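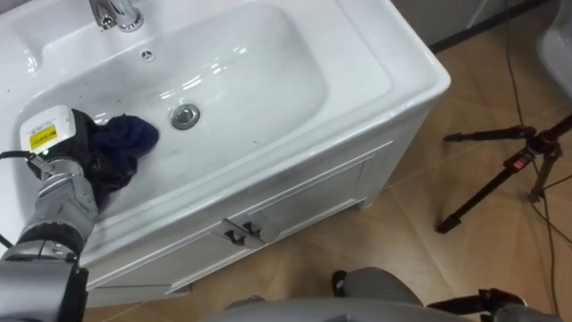 Limescale is mostly calcium carbonate, and it begins to form each time a drop of tap water is left to dry on a glazed surface. One drop leaves a ring too faint to notice. A month of them leaves a band near the tap that ordinary washing-up liquid won't shift.

Marilou Abella has spent much of her working life on that band. She tests cleaning methods for Favley, a maker of bathroom fittings, and keeps a log of 278 trial basins. Her main finding is dull. Basins wiped with a cloth after use held their shine for the full 31 weeks of the last trial. Those cleaned once a week with a strong product began to look grey at week 19.

"People buy a stronger bottle," she says. "They'd do better to hang a cloth by the tap."
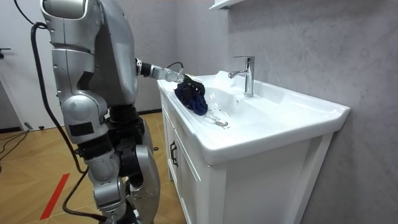

Homes and Interiors Desk

A soft cloth, bunched up, suits a curved bowl better than a flat pad, as the folds follow the slope of the wall. Abella starts on the side walls, works down towards the drain and leaves the plug until last. Grit collects there, and a cloth that has picked it up should be rinsed before it goes back on the glaze.

Dark cloths have one drawback - they hide dirt. Navy or black will show white residue well enough, but not grime, so they need washing by routine and not by eye.

The overflow is often missed. A cotton bud will clean the metal ring, and a jug of warm water poured through the hole clears loose matter behind it. Chrome should be wiped with plain water and dried at once. Vinegar left to stand on it can dull the plating.

Abrasive creams are a separate matter. Favley rubbed test tiles with a 2000 grit paper to copy long-term wear, and scale took hold on those tiles sooner than on untouched ones. The glaze can't be put back. The next trial, due to start in March, will compare cotton with microfibre.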